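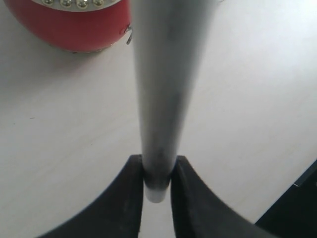 Skerberg plans bus routes for towns that have been told they're too small to need any. We work on where the bus goes, where it stops, when it comes, and what the sign says about all three. We started in Skullby, which at the time had one route, and it went to the hospital by way of every cul-de-sac a developer had ever asked nicely about. We prefer them plainer. A decent route ought to look something like a long gray rod with a pale, rounded tip: one clean line, a definite end, and a darker band near the bottom where everything grabs hold. Smudges along the length are fine. Smudges mean people get on.

What we do

Most of our work is redrawing existing routes. A city or county sends us its map, its timetable and a folder of complaints, and we read them in reverse order. The complaints are nearly always right about the problem and nearly always wrong about the fix. Then we ride the buses. All of them, end to end, including the 5:40 a.m. that the map says doesn't run.

After that we come back with a plan. It will have fewer bends than you have now and fewer stops than your neighbors would like. It will also have a bus that shows up when the sign says so, which tends to win people over by the second winter.

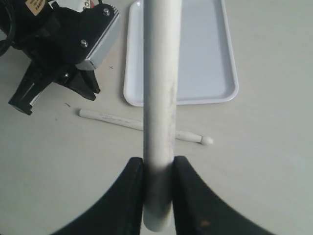 White rod with a rounded end, held between two black gripper fingers.

Who hires us

Mostly towns under the size where a transit agency gets its own building. Brannigan was our first client outside Skullby and is still with us, in spite of the business with the turning circle. Favport came to us with a downtown bus loop that took 11 minutes longer than walking it. We removed 4 stops, moved the layover off Main Street, and sat through 3 public meetings about a bench. The bench stayed. It's a good bench.

We also do smaller jobs – stop signs people can read from across the road, timetables that fit on one sheet, and second opinions on other people's streetcar proposals. We like streetcars. We like them even more once somebody has worked out where they'll be parked overnight.

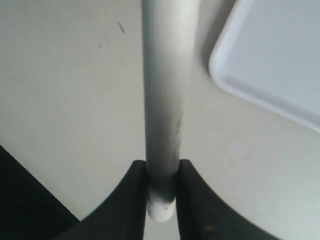
Gray smudging partway along, bright white tip.

How we work

We charge by the project and we put the price in the first letter. Our reports run short. The longest we ever delivered was 300 pages, and we've since apologized to the people of Skullby for it.

We don't do parking studies. We did one once and it made everyone unhappy, us included.

If you hire us, expect a draft map in the first month and an argument in the second. We set aside time for the argument.

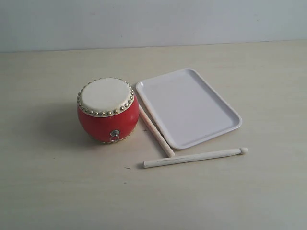
Small red drum, white tray and two wooden drumsticks.

Where we are

Our office is upstairs on Depot Street in Skullby, over the locksmith, on the hospital route. Get off at Mill Lane and walk back a block. Yes, we know there should be a stop closer. We recommended against it.

New projects usually start in February or September. Send the map first, then the complaints.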